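Help wanted: someone to get our front room ready (part-time, paid)

Hi! I run a small shared house called Pekevberg, up at the top of Wernent Street, and I need an extra pair of hands in the big front room. It's the room everybody uses and so it's the room that gets beaten up. People drag furniture across it, lean bikes where bikes shouldn't be leaned, and leave a bag down for a minute that's still there three weeks later. I love that room and I can't keep up with it.

I put a version of this ad up in April and got 50 replies, most of them from very nice people who thought it was an office cleaning job. It isn't, so let me try to be clearer this time.

The work is a mix of tidying, light touch-up and moving things around. You'd be wiping down walls and dabbing paint on whatever won't wipe off, cleaning along the baseboards (a dry brush first and then a damp cloth, please, or you just make gray paste), vacuuming under and behind the sofa, and putting things back in the baskets they came out of. Some days there will be a lot to do and some days you'll be done early, and I'll pay you for the full session either way.

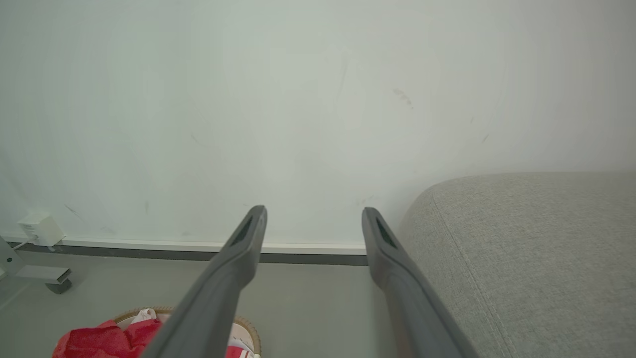

The walls are the part I care about most. White paint shows everything, and this white has been touched up by at least three different people with three different ideas of white, me included. I've finally got the right can — it's Uvar, the flat one, shade 363. There is also a can of 355 in the closet that looks exactly the same in the store and does not look the same on the wall. Please don't open it. I should throw it out, I know.

You don't need to have done this for a living. I'd like somebody who notices things, who will pull a piece of furniture out to clean behind it and then put it back where it was, and who's careful around plugs and cables (unplug first, wipe second, plug back in!). You should be okay with kneeling for a while and with pushing a sofa. If your knees hate you, tell me and we'll split the jobs up differently, I'm happy to take the low stuff myself.

Hours are mornings, 9:30 to 12:30, twice a week, and we can pick the days between us. I'd like to run it for a month to start with and see how we get along. Pay is $400 for the month, and I buy all the supplies. There's coffee, and there's usually something to eat if the Dwivedi bakery downstairs has had a slow morning.

A couple of practical things. The bakery has the street door, so ours is the side one, and the buzzer sticks — hold it down longer than feels polite. We're up one flight of stairs and there's no elevator. Parking on Wernent is hopeless before ten, but the bus stops right at the corner.

To apply, drop a note in the Pekevberg mailbox by the side door or leave it at the bakery counter and they'll pass it up to me. Tell me a little about yourself, which mornings are good for you, and the best way to get stains off flat paint without leaving a shiny patch. I do want to know that last one, job or no job!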